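Two Points in Koltent

Jul 15, 2025

I promised my sister that I would write more often, so I start again with the volleyball, because this is what fills my weeks now. Those who read my old posts know that I played when I was at school and then did not touch a ball for many years. Last autumn I joined the women's team in Barkura, in the lower regional league. It is a small club. We train in a school hall where the roof makes a noise when it rains, and we wear shirts which the team before us also wore.

On Saturday we played the last match of the season, away in Koltent. The stream of the match was watched by 309 people, which Lindsay Pearce, our captain, read to us from her telephone on the bus home. For our league it is a very big number. Usually it is our parents and one man who writes "good serve" under everything, also when the serve goes in the net.

I want to write down the match while I still remember it. We lost the first set badly. Our reception was slow and I must say that a large part of it was my fault, as I stood too deep and their number seven noticed it after three serves. Merike Rimkutė, our setter, came to me in the break and moved me forward by the shoulders, like you move a chair. She did not say anything. After this it was better.

The second set we won, the third they won, the fourth was ours again. I have never before played a fifth set in a real match. It goes only to fifteen and you feel it from the first ball. At thirteen all, Anca Ilie went up to block and the ball came down on their side so close to the line that both teams started to celebrate. The referee gave it to them. I was standing quite near and I believe it was out, but I am also the person who wanted it to be out. They won by two points.

In the changing room it was very quiet, and then Golshifteh Babaei asked who had eaten her banana, and everybody laughed much more than the question deserved.

What I learned about streaming

Until this year I thought that a match in our league was simply not interesting for people outside the hall. Now the league puts every match online, with one camera high behind the court, and I see that it changes us a little. Some players fix their hair before the warm-up. I myself watched the fifth set again on Sunday, two times, and I was surprised how calm I look. Inside I was not calm at all.

There is also a less nice side. Under one of our matches in spring somebody wrote about the body of a player from Urbonaitė, and it stayed there the whole weekend until the league removed it. She is seventeen years old. I think that if you invite people to watch, you must also have a person who reads what they write. I sent a letter to the league with this opinion and I received a polite answer.

But I would not like to go back. My grandmother cannot travel any more, and she saw me play for the first time since I was twelve. She telephoned after the match to tell me that my knee pads are ugly.
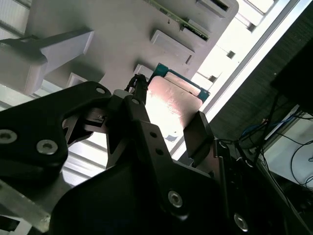
Summer plans

We have a break now until August. Lindsay sent us a programme for running, and I have already run once, so I am not the worst. On Thursdays a few of us play on the sand courts behind the Helus swimming pool, two against two, everybody welcome. Sand is much more difficult than I expected. You jump and you do not go anywhere.

Elīna Strazds will be our new coach in the next season. She coached juniors before and she has a reputation for long talks about footwork. I am looking forward to it, maybe I am the only one. I bought new shoes already, and also new knee pads, black this time. I will show them to my grandmother on Sunday.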